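Subject: Re: [shopfloor] Outsourcing bracket work, laser vs. punch, and who deburrs

Replying to the list in case it helps others who are pricing the same kind of job.

> We have a repeat order for a formed bracket in 11 gauge
> cold rolled, 428 pieces to start, with talk of 2,000 a year
> if the customer is happy. Two bends, four holes, one slot.
> Our own brake is tied up most of the week and we have no
> laser. I have quotes from Zornitz and from Tierney and they
> are far apart. Zornitz wants to laser the blanks and ship
> them flat. Tierney wants to punch, form and deburr and send
> them finished. Is the difference real or is one of them
> padding it? Also, does anyone hold hole position across a
> bend on parts like this without a second operation?

The difference is probably real. You are comparing two different amounts of work. A flat blank from Zornitz still has to be handled at your end, and your brake is the thing you say you don't have time on. Put your own hourly rate against the forming, the deburring and the extra trip through receiving, add that to the Zornitz number, and then look at the two side by side.

We ran a part close to yours for three years. It was also 11 gauge, with one more bend and no slot. The first batches were lasered outside and formed here. Later we moved the whole thing to a punch shop. Some notes from both.

**Laser blanks.** Edge quality was good and we had no trouble with hole size. If they cut with oxygen, ask about the oxide on the edge before you send anything to powder coat. Our coater rejected one lot because the coating chipped off the cut edges, and we ended up paying to have it blasted. Nitrogen costs more per hour but it would have been cheaper for that lot. Get the assist gas written on the quote.

**Punched blanks.** Burr direction matters more than people expect. Put it on the drawing. We wanted the burr on the inside of the bend and the first run came in with half the parts one way and half the other, which was our fault for not calling it out. Also ask what they do about tabs. Shake-apart tabs leave a small nub and if that edge sits against something, you will have to file it or move the tab.

**Hole position across the bend.** Yes, it can be held, within reason. We held plus or minus .015 from hole to hole across one bend without a second operation. Across two bends it opened up, and we gave the part .030 and put a slot in the mating piece. If your four holes are split between both outer flanges and the customer wants them tight, I would ask him what the part bolts to before quoting. Often the tolerance came off a title block and there is room to change it.

Most of the variation we saw came from the material. Sheet from different coils varied in thickness enough to move the bend. The fix was to form a few pieces from each new bundle, measure, and correct the backgauge before running the rest. Any decent shop will do this but it doesn't hurt to ask.

Keep your holes away from the bend too. We had one closer than we should have and it pulled into an egg shape every time. Moving it out fixed it.

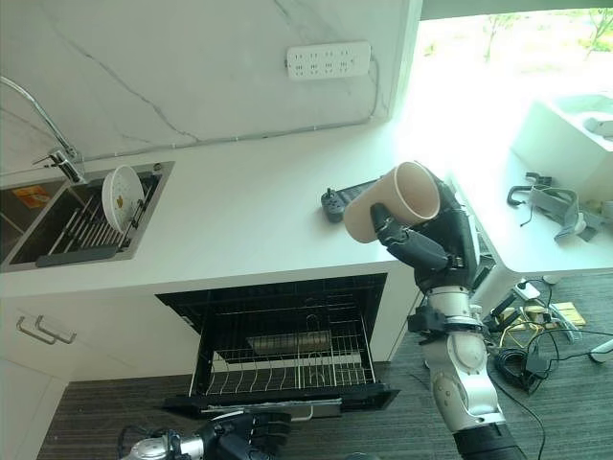
*Break room counter, afternoon.*

On price breaks: with 428 pieces to start, you are in an awkward spot. Setup is still a good part of the cost. Ask both of them to quote the first order and also a blanket order of 2,000 with releases over the year. We did that and the piece price came down enough to matter. The shop cut the blanks in larger lots and formed them as we called for them. Read the terms on unused material, though. Ours said we owned whatever was cut after 12 months.

For first article, we asked for 5 pieces ahead of the run and checked every dimension, then pulled 40 from the first full lot and checked only the holes and the flange height. After that lot we went to a much smaller sample.

As for the two shops, I have used Tierney for punching and have no complaints. They were late once and called ahead. I have not used Zornitz for laser work, only for a small shearing job, so I can't say much. If you want a third number, Stullora does both laser and forming and will take jobs this size. Their lead time was long when I asked in March.

One more item. Whoever gets the job, send them the flat pattern only as a reference and let them work out their own bend deduction. Our flat was right for our tooling and wrong for theirs, and we got a tray of short flanges out of it.

If you post the drawing with the customer's name taken off, I can look at it Friday.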